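Onus staff bulletin, October 1, 2025

From the Edton house: what changes for housekeeping with the Arar trial
By Yaryna Demchenko, housekeeping coordinator

Many of you asked me in the corridor and in the staff kitchen what is happening on the second floor, and I gave everybody a different piece of the answer. So I asked for a longer place in this bulletin, and I will try to put all pieces together.

As you know, our guests take off their shoes at the door of the room and wear house slippers inside. It is a custom of Onus from the beginning, and guests write about it in their comments more often than about the breakfast. For us it means slippers, every day. We have 133 rooms, and each pair must be checked, brought back to its shelf, and turned the right way. It is not heavy work if you do it once. If you do it for a full shift, with the shelf so close to the floor, you feel it in the knees and in the lower back. When we made the survey in spring, bending down to low places was the first complaint from room attendants, before the beds and before the bathrooms. I was surprised by this, but Giuliana Mosquera was not. She has cleaned rooms here for longer than I am in the company.

After the survey we spoke with Hrytsenko, the firm which already services our laundry machines. They proposed that we try Arar, a robot with two arms and hands with fingers, for the low tasks. We agreed to start with slippers and nothing else. The trial takes place in 16 rooms on the second floor and will continue until the end of October.

How the work is shared now

The room attendant goes in first, always. She or he opens the window, collects the linen and looks at the slippers. Used slippers go into the bag for washing, as before. Clean pairs are put on the shelf by hand or left for Arar. The robot's part is to straighten the pairs, so that the two slippers lie side by side, with the toes to the back and the open heels to the front. Then the guest can take them without turning them around. The attendant does a last check before the door is closed.

During the trial there is also an operator from Hrytsenko on the floor. At the moment this is Yichen Duan, whom you can ask anything. He follows the robot with a tablet and writes down each case when it stops or when somebody has to help it. Please do not be shy to tell him when something disturbs you. He wants to hear it, and he needs it for his report.

What goes well and what goes badly

I spent two mornings on the second floor and I want to describe it fairly. The robot is slow. Giuliana can arrange a shelf in the time in which Arar lifts its arm and opens its hand. It also prefers an order which is already nearly good. When a slipper lies on its side, or is pushed behind a leg of the shelf, it often waits and asks for the operator.

But it is careful. I was afraid for the shelves, because the wood takes scratches easily, and until now I have found none from the hand. The space between the pairs is the place to look at. We ask for a wide space there, so that two guests do not mix their slippers, and for the robot it is useful too, as it has somewhere to bring its fingers. 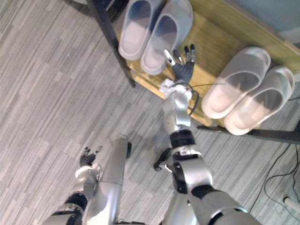 What it means for your hours

I know that this is the question behind the other questions. The hours of the room attendants are not reduced during the trial, and no position is taken out of the plan for the winter. This is written in the agreement which Petro Antoniuk signed for the house, and a copy hangs beside the rota. What will come after the trial is not decided. I cannot promise something that I do not know, and I think you prefer that I say it so.

Some things do change already. On the second floor each room has a few minutes more in the plan, so that nobody must hurry around the machine. Two attendants per shift work there, and we rotate, so that everybody who wants can try it. If you do not want, tell me, and I will put you on another floor without any discussion. Three colleagues asked for this and it was no problem.

There is also new work, and it should be seen as work. Showing the operator how a shelf has to look, telling him why a pair is not acceptable, explaining which slippers belong together: all this was done by attendants in the first week, between the rooms and without any time for it. Chiyo Murakami brought this up at the staff meeting and she was right. Now there is half an hour at the end of the shift for these talks, and it is paid.

Rules on the second floor

Keep one arm's length from the robot when its arm is lifted. If you need something from the shelf, tell the operator and wait until he says that it is stopped.

Do not step on the cables. When they lie across your way with the trolley, ask for them to be moved. Do not lift the trolley over them.

Do not correct a pair while the hand is near it, even when it is clear to you that it will go wrong.

Guests may ask you what it is. You can say that it is a trial for arranging the slippers and that it works only when the guest is out and has agreed at the reception. Guests who have not agreed are marked on your list with a small circle, and in these rooms everything is done as before.

Your comments

A notebook lies in the linen room on the second floor. You can write in it in any language and without your name. Up to now the most comments are about noise in the corridor in the early morning, and for this reason the start was moved to after breakfast. One colleague wrote that she misses doing the slippers, as it was the quiet part of the room for her. I read this to Petro as well.

The next meeting about the trial is in the staff kitchen after the early shift, and I will put the day on the board as soon as Hrytsenko confirms it. Yichen will bring his notes about the stops. If you cannot come, give me your question before, or call me on the internal line, 272.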